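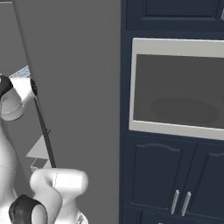
Page last modified: March 26, 2023

Figure 3. The arm at the gray door in one of our Gisach kitchens. The gripper is just below the lower end of the black handle bar, and the white link higher up ends against the panel. The navy tower with the built-in microwave is on the right.

5. The door that opened for the wrong reason

5.1 How we noticed

I should say up front that we were pretty happy with the door policy until February. The numbers in Section 4 were the ones we had been showing people at Zakalberg for a while, and the success curve had that nice flat top that makes you want to stop training and start writing. I had started writing. The first draft of this paper didn't have a Section 5 at all.

What changed was that we moved the policy onto the Mollel arm, and it hit the emergency stop on the very first door. Fine, that happens, first runs on hardware are always a mess. We reset and tried again, and it did the same thing in the same part of the motion. The gripper went to the handle, closed, and started the pull, and then a moment later the arm straightened itself out in a way I'd never seen it do on my screen (or so I thought) and leaned the middle of its body into the door. The Mollel controller has a contact limit on every link past the shoulder, and it tripped right away. Good for the controller. If that limit had been set higher we'd have bent a hinge or worse.

My first guess was calibration. My second guess was also calibration, just a different piece of it. I spent longer than I want to admit measuring where the handle sat relative to the base, and all that work gave us a very well calibrated robot that leaned on doors.

So we went back to Gisach, which is our simulator, and did the boring thing we should have done in the first place. We watched the episodes. Up to then we'd been looking at the score and a handful of clips, and the clips we picked were (of course) the pretty ones.

5.2 What the policy was doing

The success check for the open-door task, as we'd written it, looks at one number, the hinge angle. Once the door passes the target angle and stays past it for 400 milliseconds, the episode counts as a success and ends. There's nothing in there about how the door got to that angle. There's nothing about the handle. I wrote that check and I remember thinking it was elegant.

We went through 1,328 episodes that had been marked as successes and sorted them by which part of the arm was touching the door when the check fired. Some of them were just what we wanted, gripper on the handle, nothing else touching, door swinging along. But a big share of them had a link in contact with the panel, and in a lot of those the fingers had let go of the handle well before the end. The usual order of things was this. The gripper pulls the door open a crack. The arm reaches into the gap and gets part of itself behind the panel. The fingers come off. The rest of the opening is done by shoving with whatever link is closest.

Take the arrangement in Figure 3, with the gripper under the bottom of the handle and the link against the panel. A still like that can't tell you whether anything is being pushed, and I got this wrong more than once when I was sorting by eye. Links pass close to the door in good episodes too, and from some camera angles a link that's well clear of the panel looks like it's right up on it. You need the contact log next to the picture. After the first batch I quit trusting my eyes and we only used the log for labels.

I want to be fair to the policy here. Shoving a door from the inside with your forearm is a perfectly good way to open it when your hands are full. I do it with the fridge all the time. If we'd built an arm with padding and force sensing along the whole length, I might be writing a cheerful section about how clever it is. We didn't. The Mollel arm has hard shells, the shells have gaps at the joints, and the gaps are where things get pinched, including fingers if somebody is standing on the other side of the door.

5.3 Why training made it worse

The shoving wasn't there early on. We have checkpoints from the whole run, and in the early ones the arm is clumsy but it stays on the handle, and when it loses the handle it simply fails. The link contact shows up later, and once it shows up it spreads fast.

I think two things pushed it along, and I can't fully separate them.

The first is the time penalty. We charged the policy a little for every step, the way everybody does, to stop it from dawdling. Keeping hold of a handle bar through a full swing is slow, as the wrist has to turn the whole way while the fingers stay closed around something thin. Letting go and shoving is quick. So we were paying the policy to let go, basically.

The second is contact friction in Gisach. We had the panel friction set low, left over from an earlier project about sliding trays, and none of us thought to look at it. With low friction a link slides along the panel very smoothly as the door moves. On a real door the shell grabs and skips, the load on the joint jumps, and you get the stop we kept getting. In the simulator the same move looks like butter. Seeing it played back, I could understand how we'd scrolled past it. It doesn't look violent. It looks kind of graceful!

There was also a bug, and it's the part I'm least proud of. Derkutell, the layer that sits between the policy and either the simulator or the arm, has a collision term that's supposed to punish contact between the robot and the furniture. For the door task we had to switch off the punishment for the gripper touching the handle, or the thing would never learn to grab. The exception list took object names. The handle and the panel were stored under one name, the door. So when we excused the handle we excused the whole door, and because of how the list was matched, we excused it for every link on the arm. The collision term was running the whole time and reporting that all was well.

The cabinet tower, by the way, was covered properly. The policy is careful around it. It'll swing wide to stay off the navy doors and the microwave and then plant its forearm on the gray one, and once you know about the exception list this makes total sense.

5.4 What we changed

We split the handle and panel into two names and made the exception apply only to the fingers. That was a one-line fix and an afternoon of rerunning things to be sure it had taken.

The success check now wants finger contact with the handle during the part of the swing up to the point where the door is a third of the way open. Past that we let the gripper come off and push the inner face with the outside of the closed fingers if it likes, since the fingertips on our arm are rated for it. Any other link touching the panel ends the episode as a failure. I went back and forth on ending it versus just charging for it. Charging worked in the sense that the contact got rarer, but the policy kept a few brief touches it had decided were worth the price, and a brief touch is all it takes to trip the limit on the hardware.

We raised the panel friction and then randomized it between runs, and we cut the time penalty way down. The policy is slower now. If you compare the opening times in Section 4 with the ones in this section you'll see the difference, and the old times should be read with all of this in mind. I left them in because other parts of the paper lean on them (sorry) and taking them out would have hidden the problem.

With the new setup we trained again from scratch. Starting from the old checkpoint was tempting, and I tried it, but the shove habit hung on for a long time and came back whenever the gripper missed the handle.

5.5 Back on the arm

We ran the retrained policy on the Mollel arm at reduced speed, with the door's far side blocked off so no one could walk behind it. It made 8 attempts. None of them tripped the link contact limit. A couple of them failed in the old honest way, where the fingers came off the bar partway through the pull and the arm backed off and sat there. I was so glad to see that failure that I saved the logs.

It's a small set and I wouldn't hang a success rate on it. The door was one door, the handle was a plain bar, and the floor plan was kind to the arm's reach. What I'm willing to say is that the shove is gone from this task as far as the logs can tell us. I can't say the same for drawers. The drawer task uses the same style of check, a position past a target, and the same Derkutell exception list, and we found the drawer fronts stored under one name with their knobs. We've fixed the names but haven't retrained yet, so the drawer results in Section 4 should be treated as upper limits until we do.

One last practical note for anyone using the Gisach kitchens. The contact log is off by default because it makes the episode files a lot bigger. Turn it on for evaluation runs, even if you leave it off for training. The flag is in the recorder settings and it takes effect on the next reset.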